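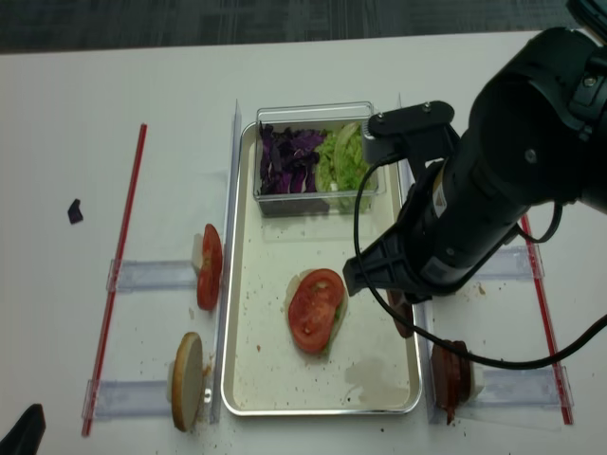 Sandwich station: tray in the middle, fillings on both sides.

Can a machine make lunch yet? Partly. Stacking is the easy half, and a kitchen set up for an arm also works better for people.

1. Stand slices on edge. Tomato and bun halves leaning against an upright divider can be pinched from both faces. Flat, wet slices stick together. Leave a gap of 2 fingers.

2. Put shredded cabbage and chopped lettuce in one clear box with 2 compartments. Loose greens are still the hardest item to portion by machine.

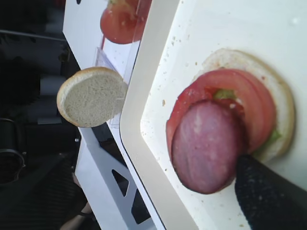

3. Build in a fixed order: bottom bun, lettuce, tomato, meat. Round deli meat slides on tomato, so press it once at the center before adding the top.

4. Keep the stack low. Past 3 layers of filling, small placing errors add up and the top bun tips.

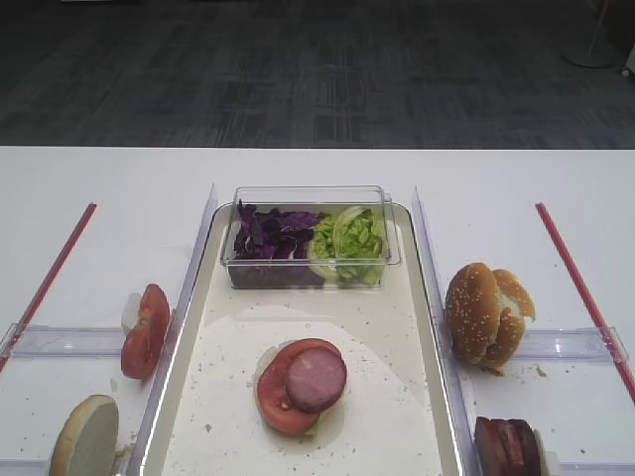 Crumbs are the remaining chore. Wipe the tray and the table every 30 minutes, by hand for now.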